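Power at the Shared Bench: A Study of Cords, Switches and Habits
Student Project Report, Workplace Practice Unit
Stellholm Technical College, Hedton Campus
Submitted July 18, 2018

1. Introduction

This report examines how portable power strips are used on the shared benches at the Hedton campus. It considers the placement of the strip, the handling of the plug and the path taken by the cord, and it recommends a standard layout for bench users.
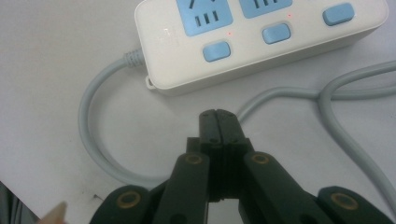
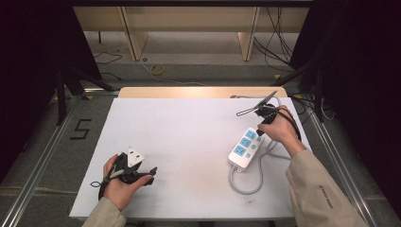
Photos: Bench Power project group, Stellholm Technical College

2. Background

The benches in the Petrenko Building were fitted out before most students carried a laptop, a charger and a phone to every class. Wall outlets are spaced for fixed equipment, and a student working in the middle of the room has no outlet within reach. Power strips have filled the gap. They are borrowed from the Vivero store room at the start of a session and are expected to be returned at the end of it.

No written guidance covered their use when the project began. Each class had its own custom, and some had none. Strips were left on the floor, on chairs and behind monitors, and the cords were returned in whatever state they happened to be in.

3. Aim and method

The project had two aims: to record how strips were set out in ordinary use, and to test whether a simple layout would make them easier to reach and to put away.

Observations were made over 4 weeks in July. The group recorded 100 bench sessions, noting where the strip was placed, where the slack in the cord lay and whether the switches could be reached without moving other items. Users were also invited to comment in writing. Comments were collected without names.

4. Observations

4.1 Position of the strip

Of the 100 sessions, 60 had the strip on the bench top. The remainder had it on the floor or on a nearby chair. Users who kept the strip on the bench reported less bending and less guesswork over which switch served which socket. Their main complaint was the loss of working space.

A strip laid on an angle, as in both photographs, was common. It brings the sockets closer to the user's hand, but it also takes up more of the bench than one laid along an edge.

4.2 Switches and indicator lights

The white strip in the photographs has light blue sockets with switch buttons set beside them. In the closer view, the first photograph, two tiny red lights also show on the casing. Comments on small lights of this type were mixed. Several users said they were hard to notice in a bright room, and one wrote that she looked at the position of the switch and ignored the light altogether.

4.3 The cord

The cord caused more difficulty than any other part. A strip needs enough cord to reach a distant outlet, but on a closer bench the extra length has to go somewhere. In both photographs the grey cord forms wide loops beside the strip. Loops of this kind do not strain the cord, but they occupy space and are easily caught by a sleeve or a bag strap.

Tight winding is not recommended as a remedy. The group found that cords wound firmly around the strip were slower to set out and tended to spring back across the bench.

5. Recommendations

The strip should lie along the far edge of the bench, with the switches facing the user. Slack should be gathered into one loose loop and kept on the side nearest the outlet. Plugs should be held by the housing when they are inserted or removed — never pulled by the cord.

Each switch should be turned off before the strip is returned. The store room should keep strips flat, one to a shelf space, with the cord resting beside the casing. Any strip with a cracked casing or a damaged cord should be handed to staff and kept out of the lending pool.

6. Limits of the study

All observations were made in Room 713, where the benches are of one size. Rooms with narrower benches may need a different layout. The group did no electrical testing and makes no claim about the load any strip can carry. A trial of the layout in the ground floor rooms has been proposed for next term, subject to approval by the campus.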